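3.2 Materials and setting

The set of household goods was put together to cover the kind of thing that ends up on a utility room floor: wastebaskets, bins, a bucket, a slotted basket. Most are light and most are round or nearly round in section. That was on purpose. Earlier work on storing small containers (the Filstead shelf study, mainly) used boxes, and boxes stack. Round goods with a flared rim do not, or only if they nest, and nesting depends on the taper and on whether the rim of one clears the wall of the next.

Items were bought at two shops in Plovanport, all off the shelf, none modified. We removed price stickers and nothing else. Total of 11 pieces in the pool, of which a smaller group was out on the table at any one time. Table top is white, walls pale, so that the colored pieces stand out and the white and gray ones are the hard case. See Section 5 on this.

Surfaces differ more than we expected when we started buying. Some walls are smooth and matte, some are mesh, some slotted. A smooth wall gives no edge to hold except the rim. A mesh wall gives plenty but flexes. Sorting by color alone puts pieces together that have nothing in common in use, so we kept wall type as a seperate column in the item table.

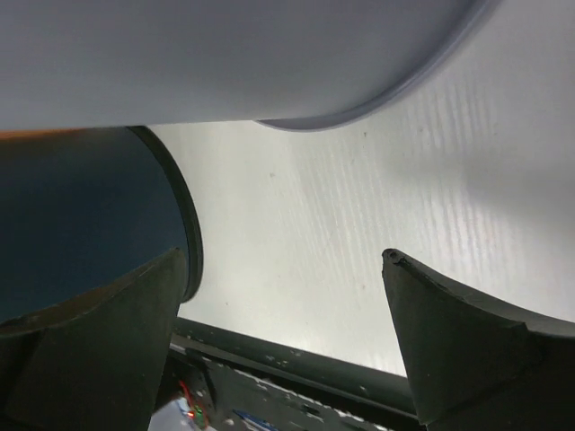
Contact between neighbors matters too. Two cylinders side by side touch along a line, and if one is on its side and the other upright they touch at little more than a point, so a small push moves both. Crowded layouts were therefore logged apart from open ones. Distance between rims was not measured, only crowded / open / mixed. Crude, but two raters agreed on nearly all of the layouts and we left it at that.

3.3 Orientation

Three resting states were allowed for the open containers: upright, upside down, on the side. Upright is the one people want at the end. Upside down is common after washing – a bin put down to drain and then forgotten there. On the side is what you get from a knock, or from somebody emptying it in a hurry.

Note that upside down is stable, often more stable than upright, as the wider rim is on the table. For tidying this is a nuisance. The piece looks finished. Böttcher's scheme for shelf order counts it as "at rest" and gives it full marks; we do not, a bin that cannot hold anything is not put away. Scores in Table 2 use our rule. Scores under the older rule are in the appendix and run higher, as you would expect.
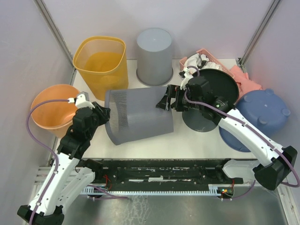

Figure 4. Household items in mixed orientation, open layout. Yellow wastebasket upright, gray bin upside down at the back, gray mesh wastebasket on its side in the middle.

For pieces on the side we also noted which way the mouth pointed. It decides what happens next: a basket lying with its mouth toward the middle of the table tends to collect things, a basket with its mouth toward the edge loses them. Soft goods were treated as contents if they rested in a container and as loose if they did not. Half in, half out was scored as loose. This rule came late, after the first 2 sessions, and those were re-scored on a Tuesday morning by the same raters.

The Jarkari item list, with 4,000 entries, has a class for baskets and another for bins but none for stands or trays on a pedestal. We added one. It holds a single piece in our set and is left out of the per-class averages, which leaves 9 classes in Table 2. Pieces with no inside at all were not given an orientaton score, only a place score.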